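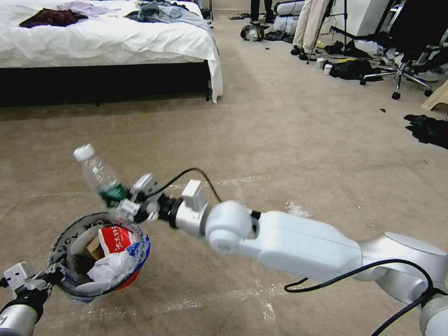
The last resting place of a water bottle, give or take a few inches.

There are people who cannot sleep if the washing-up is still in the sink, and there are people who can step over the same crisp packet for a fortnight. I have been married to one and I am the other, so when my editor asked for a piece on the humble wastebasket I was told it would do me good.

The wastebasket is the least loved thing in any room. We will spend a whole afternoon choosing a lamp, then put our rubbish in whatever the last tenant left behind. Llinos Bowen, who has run a hardware shop in Haworth for 22 years, tells me that customers will carry a bin round the shop for half an hour and then put it back for being too expensive. “They'll pay more for the cake they have afterwards,” she says, “and the box from the cake has to go somewhere.”

She has a point. A round basket with a black mesh-like rim and lettering running round it is a cheerful enough object, and it will swallow a red and white food packet, a balled-up white carrier bag and a bit of brown cardboard without complaint. What it won't do is make room. Hamdia Tsegaye, who teaches evening classes in household order at the Vasgate centre and once kept a diary of every single thing she threw out between one December and the next, has firm views on the matter. The diary ran to 2,000 entries. Most of them, she says, were air.

“A bottle with its cap on is a bottle full of nothing,” she told me, rather sternly, as though I had brought one with me. I had. Her rule is cap off, squash, cap back on, and into the recycling if there is any to be had. Cardboard is to be flattened. Plastic bags are to be stuffed inside one another until you have a sort of grim Russian doll under the sink.

Then there is the question of lining. Tsegaye is a liner. Bowen is not, and regards the folded-over edge of a clear plastic bag as the petticoat of the bin world. I side with Tsegaye, mainly through having once scraped yoghurt out of wickerwork with a butter knife. A small red bucket with a clear liner turned down over the rim seems to me a thoroughly decent thing, and if somebody has written THANK YOU on the bag by hand, so much the better. I have been thanked by far grander objects and felt it less.

None of which helps with the floor. Beige carpet, whoever first thought of it, shows everything: a crushed fizzy drink can, a brown paper bag, a pale blue face mask. Shoe insoles are a puzzle of their own. They leave the shoe as a pair and lie down well apart, like guests who have quarrelled at a wedding. Tsegaye's advice is to work in squares – mark the carpet out with tape if you must – and finish one before you so much as look at the next.

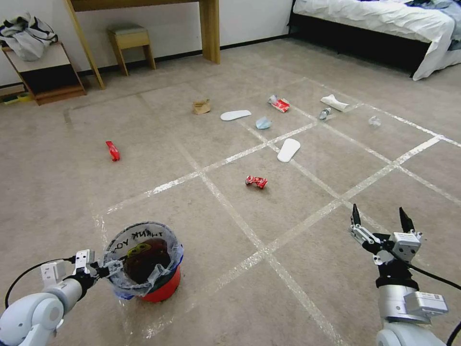 One square at a time

I tried it at home, without the tape, on the grounds that I would only have had to tidy that up as well. The first square went quickly. The second held a drawer's worth of old takeaway menus, and I sat down to read them.

Bowen, when I rang to confess, was kinder than I deserved. She suggested a second bin, at the other end of the room, for those of us who will not walk. It's now beside the sofa, and the crisp packets are in it. Most of them, anyway.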